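Lunidach 公共服务中心
失物招领常见问题

一、失物招领处受理哪些物品?
凡在中心阅览区、活动室及儿童区内拾获的物品,均可交至一层服务台登记。食品、药品及易燃物品不予保管,由当班人员按规定处理。

二、拾获物品如何登记?
请向服务台说明拾获地点与时间。工作人员填写登记单后,将物品送入保管室。拾获人可自愿留下姓名。

三、物品保管期限为多久?
一般物品保管70日。证件、钥匙及电子设备单独上锁存放,保管165日。逾期无人认领的,由中心统一处置,不再另行通知。

四、认领时需要提供什么?
认领人应出示有效身份证件,并说明物品的颜色、外形及大致遗失时间。儿童物品可由监护人代领。委托他人领取的,须提交书面委托书。

五、可否通过电话查询?
可以。请拨打总机后转分机475,由 Aslı Bilgin 女士负责答复。电话仅提供登记情况查询,不办理认领手续。

六、物品遗失在班车上怎么办?
班车由 Ersoy 公司运营,车上遗失的物品请直接与该公司联系。本中心不代为转交。

七、杯子、玩具等零散小件如何存放?
零散小件不逐件包装,统一放入木台面上的灰色金属分格箱,认领人可在工作人员陪同下当面辨认。杯类、毛绒或布制品、袜类及卷尺等工具均按小件办理。同类物品颜色相近者较多,申请时请尽量写明颜色,例如“橙红色塑料杯”或“深蓝色杯子,带浅蓝色椭圆形标签”。
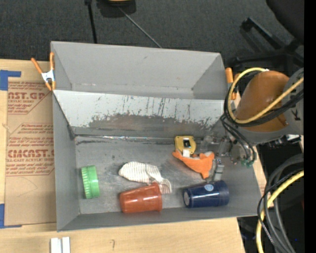
八、领回的物品有破损,中心是否负责?
中心按交存时的状况保管物品,对交存前已有的磨损、污渍或缺件不承担责任。认领人应当场核对,签字后视为确认无误。

九、对处理结果有异议,应向谁反映?
可向服务科 Volkan Soylu 先生提交书面意见,办公地点为二层东侧。意见书须附登记单编号。

本页内容更新于2020年3月4日。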